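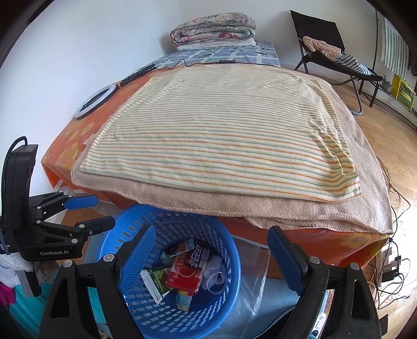

The case against the eight-step bed

My cousin Alistair Mackay sleeps on a mattress that came with a manual. The manual runs to 18 pages and recommends a cover for the mattress, a second cover for the first cover, and a spray for both. He bought all of it. He is a sensible man who drives an old car and cuts his own hair, and I have never got a clear answer out of him about what the second cover does.

I bring him up because the bedding trade has spent years turning sensible people into customers for things they already owned. Look at any catalog. Miltden, which used to sell plain sheets in three sizes, now sells a "sleep system." Trekitholm sells a blanket for the early part of the night and a different one for the late part. Presumably you are meant to wake up and swap them.

The pitch is always about rest. You are tired, the copy says, and you are tired on account of your linens. Maybe. I was tired for most of February and I put it down to working late and drinking coffee at nine in the evening. A new duvet would have left me just as tired and a good deal poorer.

What bothers me more is the word "matching." Somewhere along the way we agreed that a bed should look like it was delivered in one box. My grandmother's bed never matched anything. She put on whatever was clean, in whatever order kept her warm, and a towel over the top if she was going to sit there and sew. I slept in that bed every summer until I was 13 and slept very well, though I'll admit children sleep well on gravel. 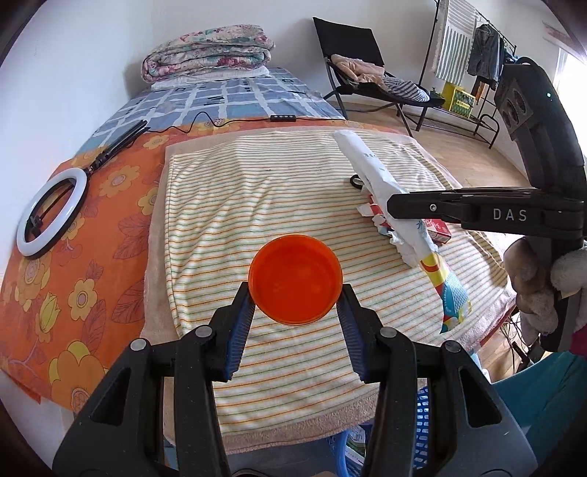
The defenders of all this have an answer, and I have heard it from Brândușa Toma, who ran the linen counter at Ardeleanu for years and knows far more than I do about cloth. She says good cotton lasts and cheap cotton doesn't, so the expensive set saves you money. I believe the first half. The second half only holds if you keep the thing until it wears out, and the same shops that praise long life bring in new colors every spring and tell you last year's gray looks tired. You can't sell durability and fashion in one bag and expect me to pay for both.

Then there is thread count. I asked a man at Rindbridge what the number on the package told me about the sheet inside. He said higher was softer. I asked whether he could tell two of them apart with his eyes shut. He said he'd never tried, and went to find his manager.

I don't claim all bedding is the same. A scratchy sheet is a misery, and a good fleece in a cold room is worth what you pay for it. My quarrel is with the idea that an ordinary bed, made up from the closet with flowers under stripes, is a problem waiting for a purchase. 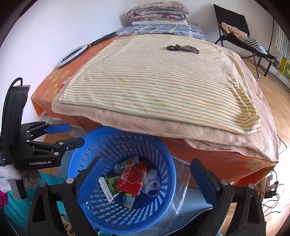 Stripes over fleece over flowers.

Alistair's second cover cost him 50 dollars, by the way. I asked him again at dinner last month what it was for. He said it protected the first one. I asked what the first one protected, and he said the mattress, and then he asked me to pass the potatoes.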